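Subject: Re: [fiber-tools] Nukia drum carder: doffing problems and uneven batts
Date: 25/08/2019
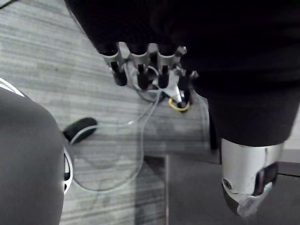 I have been meaning to answer this since the first post in the thread, and I have now had the same carder apart twice, so the notes below come from measurements and not from memory. Mine is the wide-drum Nukia with the chain drive. If you have the belt version the numbers for the drums should be the same, but the section on drive ratio will not apply.

> I bought a used Nukia in June and it has never made a clean batt.
> The left third of the drum loads heavily and the right side is thin
> enough to see the cloth backing through. When I doff, the batt tears
> along that line. I have tried feeding less fiber and I have tried
> feeding from the right only. The fiber is a Corriedale cross, washed
> twice, and it cards fine by hand.
>
> I also get a lot of fiber wrapping on the small drum. I was told that
> a bit of this is normal, but I am pulling off a good handful every
> session. Is the carding cloth worn out, or is it something I can
> adjust? New cloth costs more than I paid for the machine.

Two separate faults, I think, and neither one points to worn cloth.

1. Uneven loading across the width

This is nearly always drum alignment. The licker-in sits in two bearing blocks, one on each side, and each block is held by two bolts in slots. The slots are longer than they need to be. If one side has crept back even slightly, the gap between the drums opens up on that side and the transfer drops off there first.

Do not set the gap by eye. The teeth hide it. Use a strip of paper from an ordinary office pad, cut as wide as your thumb. Slide it down between the drums at the left end, turn the crank slowly, and feel how much it drags. Repeat at the right end and in the middle. You want the same light drag at all three places, with no sound of metal touching. If the paper comes out with rows of pinholes, the drums are meshing and you must back off right away, or you will bend the tips.

To adjust:

Loosen all four bolts by half a turn. Fully loose is a mistake, as the drum will drop and you will lose your reference.

Move the tight side first. Bring it out until the paper slides with light drag.

Move the loose side in to match.

Tighten the bolts alternately, left front, right rear, right front, left rear. Check the paper again after each one. Tightening shifts the block by more than you would expect.

On mine the final correction was less than the thickness of a bolt washer, and it took six tries to get it to stay. The factory washers are soft and had dished into the slots. I replaced them with hardened ones and the setting has not moved since.

Feeding from the right only will not fix this. It puts more fiber over the side with the wide gap, and that fiber rides around on the licker-in until it felts.

2. Wrapping on the small drum

A thin, even film on the licker-in is normal with any fine or medium wool. A handful is too much. Possible causes, in the order I would check them:

a) Feeding too fast. The Corriedale cross should be opened until you can read print through it. If the tray is pulling the lock out of your hand, it is going in too fast.

b) Gap too wide. See above. Fix the alignment before you judge anything else, as it may clear most of the wrapping without further work.

c) Residual grease. Washed twice does not say much without a temperature. If the rinse water cooled down while the wool was in it, the grease went back on. Rub a lock between your fingers for a minute. If it feels tacky once it has warmed up, wash it again.

d) Drive ratio. The stock Nukia chain set turns the main drum quickly enough for medium wool, but some used machines were sold with the coarse sprocket fitted. Count the teeth on the small sprocket. The standard part has 18. If yours has more, somebody has changed it, and the standard sprocket is worth getting back.

e) Static. In a dry room this can look exactly like (b). A light mist of water on the fiber the night before, kept in a closed bag, is enough. Do not spray the drum.

3. Is the cloth worn?

Look at the tooth tips across the drum with a lamp held low and to the side. Good teeth all bend at the same angle and the tips catch the light in straight lines. Worn teeth look blunt and the lines break up. A few bent teeth in one place can be straightened with a fine hollow tube slipped over each one. Bend toward the correct angle in one motion and stop. Teeth that have been bent back and forth will snap at the backing.

If the cloth has come away from the drum at the seam, that is a different matter. Check the seam on both drums. On my machine the staples along the main drum seam had lifted at one end, and I had been blaming the fiber for a mark in the batt that was really the edge of the cloth standing up.

4. If you do end up replacing cloth

I have used cloth from two suppliers. Grurnmont sells it by the strip in the same tooth density as the original, and it fitted without trimming. Prulletti sells a finer one that gives a better batt with silk blends but loads up fast with anything coarse. For a Corriedale cross I would stay with the original density.

Stretch it as you go around. The backing relaxes over the first few sessions, and cloth that was put on slack will make a ridge that you cannot get out again without pulling the staples. Keep the offcuts. A piece glued to a flat board makes a decent blending board or a pair of flick cards.

5. Doffing

Even with the alignment right, a batt will tear if it is doffed cold from a full drum. Stop before the fiber reaches the tips of the teeth. Lift the batt at the seam in small sections with the doffer pin, all the way across, before you pull anything. Then roll it off onto a dowel while turning the drum backward by hand. Pull straight away from the drum and keep the pull low. If you pull up, the teeth hold on to the bottom layer.

Weigh what comes off for the first few batts and write it down. It is the quickest way to find out what your drum will really hold, and the figure in the Nukia leaflet is optimistic for anything with crimp.

6. Records

I keep a log for this machine, mostly for the oiling. One drop of light oil on each bearing at the start of a session, wiped off before any fiber comes near it. My log stands at 568 batts on the present cloth and I would expect it to pass 1,000 before it needs changing - that is with medium wool only, and no mohair.

One open question from my side. The Kwan carder has the same bearing block pattern as the Nukia, judging by the drawing in its parts sheet, but uses a bronze insert where the Nukia has plain bored hardwood. Has anyone fitted the Kwan insert to a Nukia block? The outside diameter is listed but the length is not, and I would like to know whether the block needs to be counterbored before I order a pair.

To the original poster: please do the paper test first and report the result for left, middle and right. Say which side the crank is on too, as the used machines come both ways.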